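Wael Fawzy
@waelfawzy

Bon. Après deux ans à dire « je le ferai un jour », je vous raconte enfin comment j'ai arrêté de grignoter toute la journée en télétravail (enfin, presque). Fil un peu long, prenez un café 👇 1/
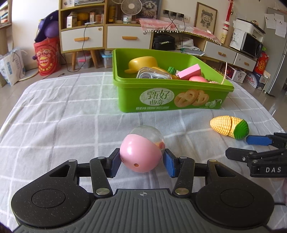
Photo : Wael Fawzy

2/ Le contexte d'abord. Je suis passé à 100 % à la maison en avril, la table de la cuisine est devenue mon bureau, et mon bureau est à 2 mètres du placard à biscuits. Vous voyez venir la suite.

3/ Au bureau je mangeais à midi, un fruit vers 16 h si quelqu'un avait pensé à en apporter, et basta. Chez moi, j'ouvrais le placard entre deux mails. Et pendant les mails. Et à la place des mails, certains matins.

4/ Mon point faible, c'est le biscuit au beurre. Tous les parfums, toutes les boîtes : coco, citron, nature, celui avec le sucre qui croque sur le dessus… J'ai grandi avec une grand-mère qui en sortait une assiette dès que la sonnette retentissait, même pour le facteur.

5/ Première tentative : tout virer du placard. J'ai tenu 15 jours, ce qui m'a rendu très fier et assez pénible à vivre. Ensuite je suis descendu à l'épicerie « acheter du pain » et je suis remonté avec quatre paquets et pas de pain.

6/ Deuxième tentative : l'appli. Je m'étais inscrit sur Kodska, il fallait noter chaque bouchée. Au début c'est rigolo, tu scannes, ça fait un petit bruit. Puis un soir j'ai passé plus de temps à chercher « demi-madeleine » dans la liste qu'à la manger, et j'ai désinstallé.

7/ Troisième tentative, et là ça commence à ressembler à quelque chose : mon pote Brahim Tawfik m'a demandé à quelle heure je mangeais le matin. Réponse : je ne mangeais pas. Un café à 8 h, un autre à 10 h. « Ben voilà, t'as faim, quoi. » Merci Brahim.

8/ J'ai donc remis un vrai petit déj. Du pain, un œuf, du fromage blanc, une pomme quand il y en a. Rien de fou ! Mais la fringale de 10 h 30, celle où je mangeais debout devant le placard ouvert, elle est passée en moins d'une semaine.

9/ Restait l'après-midi. Celle-là c'était pas de la faim, c'était de l'ennui. J'ai fini par repérer que ça tombait toujours après la réunion de 15 h (coucou les collègues, je vous aime, mais 34 diapos, quand même).

10/ Du coup j'ai mis un vrai goûter à 16 h. Comme à l'école. Assis, avec une assiette, un thé, l'ordi fermé. Deux ou trois biscuits, et ceux que j'aime vraiment, pas les tristes au son que j'achetais pour me donner bonne conscience.

11/ Et le goûter, ça change tout. Quand je sais qu'à 16 h il y a quelque chose de bon, je patiente sans trop râler. Avant, je m'interdisais tout, et évidemment je ne pensais qu'à ça dès 14 h.

12/ Petit truc matériel : j'ai mis les biscuits dans une boîte Brinira avec un couvercle qui ferme super mal. Il faut s'y prendre à deux mains et ça claque. Impossible d'en prendre un au téléphone sans que tout le monde entende. Très efficace, très humiliant.

13/ On me demande souvent pour l'eau : oui, je bois plus, non, ça ne remplace pas un biscuit. Ceux qui disent « bois un grand verre d'eau et l'envie passera » n'ont jamais eu envie d'un sablé, je ne vois pas d'autre explication.

14/ Ce qui marche encore mal : les soirs de bouclage. Si je bosse après 21 h, je grignote, point. J'ai essayé les carottes. J'ai mangé les carottes, puis les biscuits.

15/ Et les jours de pluie aussi, je sais pas pourquoi. Si quelqu'un a une piste, je prends.

16/ Côté budget, j'ai regardé mes tickets par curiosité : 94 euros de gâteaux et de chocolat sur le pire mois. J'ai relu la ligne plusieurs fois. Je ne vous donne pas le chiffre de maintenant parce que j'ai découvert le bon chocolat entre-temps et que la démonstration s'écroule.

17/ Pour les gens qui arrivent du fil sur la chaise de bureau : oui, c'est toujours la Wallura, oui, elle grince toujours, non, je n'ai pas retrouvé la vis.

18/ Je précise que je ne suis ni diététicien ni rien du tout. Si chez vous c'est plus lourd que « j'aime trop les sablés », parlez-en à un pro, sans attendre d'avoir testé les astuces d'un type sur internet.

19/ Vous goûtez à quelle heure, vous ? Et surtout, vous goûtez quoi ? Je note les recommandations de biscuits au beurre dans les réponses, j'ai une boîte à remplir.

20/ Ajout, vu qu'on me pose la question en privé : la recette des sablés de ma grand-mère, je la cherche encore. Ma tante jure qu'elle est dans un cahier à spirale, mon père dit qu'elle n'a jamais été écrite. Je vous tiens au courant.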